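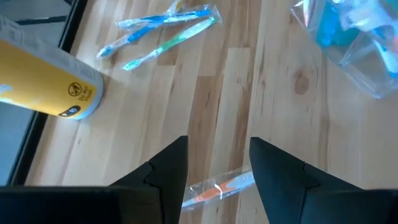
1/ Toiletry bag, round two

ok doing the toiletries tonight bc if I leave it til Friday morning I will end up buying everything again at the airport like last time. Butcher block is now packing HQ. No one gets to make a sandwich

2/ Wrapped toothbrush, orange and white handle, still sealed. It stays sealed. Last trip I opened the new one "just to check the bristles" and then used it at home for a week and packed nothing

3/ Yellow can is still a maybe. Turns out (typing this while squinting) there's a warning symbol down near the base and then a little block of black text that starts Do Not. Do not what. Print is tiny. Need my other glasses

4/ Clear bag is for liquids only. I keep breaking this rule. Last time it had a charger, half a granola bar and a bus ticket from Rommont in it

5/ For anyone new: 5 nights in Rommont, carry on only, one coat. Train from the airport, then a hill. The hill is why carry on only. I took the big suitcase up that hill once and had to sit on it halfway

6/ Doko bag update since a few of you asked. Zipper's fine. The hanging hook is not fine, it bent the second time I used it. Still love the pockets. 3 inside, one of them mesh, and the mesh one is where wet things go to be forgotten

7/ The old Mallon bag held more but it was basically a sack. Everything in a heap at the bottom, floss wrapped around everything. Gave it to my sister for paintbrushes

8/ List so far, the actual one off the fridge:
toothbrush
toothpaste (small)
floss
deodorant
sunscreen stick
band aids
hair ties
the good tweezers

9/ 8 things. That's it. If I add a ninth somebody stop me

10/ ok nail clippers

11/ Re: toothpaste. Several people in the replies into tablets. I tried them. Felt like chewing chalk in a parking lot. I respect you all. Small tube

12/ Re: shampoo. Place in Rommont has it, in a pump bottle screwed to the wall. It's the kind that does hair and body and I guess dishes. Fine for five nights. My hair will be huge, whatever

13/ Went and got the glasses, then got distracted wiping down the counter, then the dog wanted out. Back now. Where was I

14/ Right, the can. Decided no. It's too tall for the Doko bag lying down, and I don't feel like arguing with a security person over it at 6 am. Back under the sink it goes

15/ See this is why I lay everything out flat first. On a shelf it all looks small and reasonable. On the counter next to the bag you can tell right away whats not going to fit

16/ Other thing about laying it out: duplicates. I own so many lip balms. They were in coat pockets, the car, one in a boot. Picked one. Rest are going in the bathroom drawer where they will wander off again by April

17/ Somebody asked do I decant stuff. Used to! Had the Chien bottles, the squishy ones. They're ok but the caps pop if you pack them near anything heavy. Opened my bag once and my socks smelled like conditioner for the entire trip. Now I just buy the small size and grumble at the price

18/ Side note, the butcher block needs oil again. You only notice when you clear it off. Pale and kinda thirsty looking, and I can see every knot. Adding it to the after trip list w/ the gutter and the library books

19/ The toothbrush goes in last, right at the top, so I can find it at midnight when I get in and don't want to dig. Same pocket every time. Learned that one brushing my teeth with a finger in a hotel bathroom

20/ Meds go in my jacket, never in the toiletry bag. Not joking about this one. Bags get gate checked

21/ Weighed the whole carry on with clothes in it, under the limit. Didn't weigh the coat bc I'm wearing the coat. The coat has big pockets. You understand

22/ Somebody asked what it cost to get there, train and flight together, 1,576 for two of us and yes I winced. So no I'm not buying airport toothpaste on top of that

23/ Next up is the cord pouch and I already know it's bad in there. Probly tomorrow. Need to give the kitchen back, people are circling

24/ ok who has been to Rommont lately, is the bakery by the station still open early?? Need to know before I pack snacks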